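4.2 Investment and the revised growth path

The baseline forecast for Posirach rests on two assumptions that differ from those used in the November round. First, public investment is held flat in nominal terms until the end of the program. Second, private investment recovers only after bank lending to firms stops falling. The second assumption matters more. In the earlier round, lending was expected to recover in the first year, and most of the growth in the forecast came from that one change.

Bank lending is weak for reasons on both sides. Firms in Posirach carry high debt, and the two largest banks are still writing down property loans. Of the 41 lenders and large borrowers that answered our survey, 18 expected to reduce their loan balances over the next year. Smaller firms did not answer in numbers large enough to report.

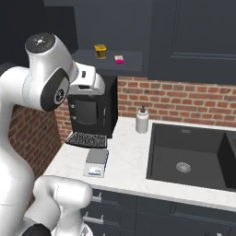

Figure 3. Computer rendering of a white robotic arm reaching toward a coffee machine.

Spending on equipment makes up a growing share of what private investment remains. The Dutik region, where most service firms are located, accounts for much of it. Buildings have moved the other way. Ankrah, which depended on hotel and housing construction before the crisis, shows no recovery in permits, and we do not assume one within the forecast period.

The split between equipment and buildings affects the debt path. Equipment is mostly imported, so a given amount of spending adds less to domestic output and to tax receipts. We therefore use a lower fiscal multiplier than the program documents do. With this change, the debt ratio peaks 4 percentage points higher than in the official baseline, and the peak comes one year later.

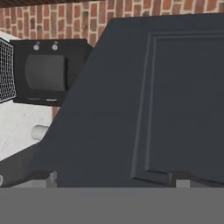

Figure 4. Rendered interior view with a brick wall and a dark gray panel.

Funding needs over the program period are less sensitive to growth than the debt ratio is. Some 36 percent of the total is set aside for bank support, and that amount was fixed in advance. The rest covers maturing bonds and the budget deficit. Only the deficit responds directly to the forecast. The Jistar model, described in the appendix, gives similar results when the same lending assumption is applied.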